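Community liaison worker, Fahy Interfaith Trust
Part time, two-year fixed term, based in Tulwood

Fahy Interfaith Trust is looking for someone to work with residents and faith groups on the east side of Tulwood. The old Costell dye works is to become a shared centre, with a Sikh gurdwara on the upper floor and rooms below for use by anyone in the town. Planning permission has been granted. Opinion locally is still divided, mostly over parking, noise and who will have a say in running the ground floor.

We had nearly 700 written responses to the consultation. Many asked questions that were never properly answered, and the first part of the job is to go back to those people. 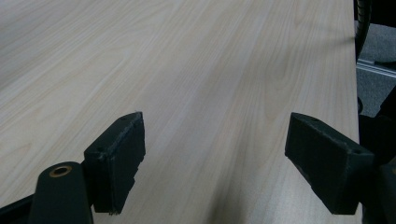 You will also set up a residents' panel, which will meet every month until the building opens and will help to write the booking rules.

The work is mainly face to face. Expect evening meetings, doorstep conversations and a fair amount of typing up afterwards. You will share an office with our schools worker on Skida Lane and report to Lotte Hendriks, the trust's manager.

What we need from you

Experience of working with people who disagree with one another, paid or unpaid
Clear written English
Some knowledge of religious life in Britain – you need not belong to any faith
Spoken Punjabi would be useful
Willingness to work two evenings a week 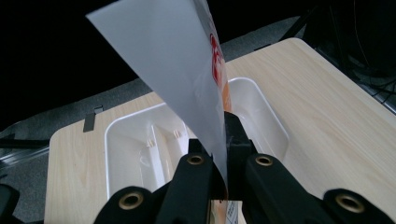 Hours and leave

The post is three days a week, including the two evenings. Annual leave is pro rata and there is a workplace pension. We can pay travel costs for interviews on request.

How to apply

Send a CV and a letter of no more than two pages to Lotte Hendriks at the Skida Lane office, by post or by hand. Tell us about a disagreement you helped with and what you would do differently now. Applications close at noon on the last working day of August. Interviews will be held in Tulwood, and we will send the questions to candidates 48 hours beforehand.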